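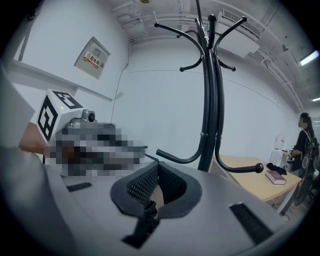
Office walk-through checklist, Lunmont building, second floor
February round. Comments by Elspeth Rutherford

The form is the standard Preltau one. I have kept their item wording and put my own remarks after each. Where the form asks for a tick and a tick would tell you nothing, I have written a sentence.

1. Exit routes clear and marked
Pass, with doubts. The route past the copier is clear today. It was also "clear" in the last report, when I had to turn sideways to get by the paper delivery. I'd like to see it at 9 in the morning, when the boxes come in.

2. Fire extinguishers present, in date, mounted
Pass for the two by the stairs. The one in the kitchen has a tag signed by Undetti, but the signature and the inspection month are in different inks. I have asked for their visit sheet. Until I see it, this stays open.

3. Emergency lighting tested
Not accepted. The log says every fitting was tested for 56 minutes. Every fitting, the same figure, on each line. I don't believe anybody stood there with a watch. Repeat the test and write down what the clock says.

4. Electrical cords and power strips
Fail. One power strip is plugged into another under the window desks. The reply last time was that it was temporary. Same strips, same desks.

5. Freestanding furniture stable, not blocking walkways
Pass. Coat racks, screens and plant stands are on the form as "low risk," and I'd agree as long as they stay out of the walkway.
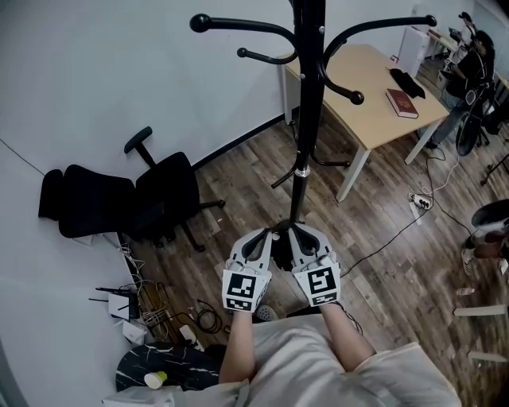 What I don't agree with is the line in the Llorente guidance that says a push test with one finger is enough. It depends whose finger. Load a rack with wet winter coats all on one side and try again - that is how they are used in this building, and an empty rack will pass nearly anything. Please test them loaded. Tall shelving should be fixed to the wall whatever the push test says.

6. First aid kit stocked
Partial. The list inside the lid calls for 12 adhesive dressings and there are 10. Small thing, but the sheet was initialed as complete. The eyewash is sealed and in date.

7. Floors, mats and thresholds
Fail. The entrance mat curls at one corner. Tape was suggested. Tape was also suggested before, and the old tape is now part of the trip hazard. Replace the mat.

8. Staff know the assembly point
Three people asked, two different answers. The training record says everyone has been briefed - I'd like to know by whom, and whether it was by email.

Open items: 2, 3, 4, 6, 7, 8. Send photos of the finished work along with the replies. "Done" on its own won't close anything.

E. Rutherford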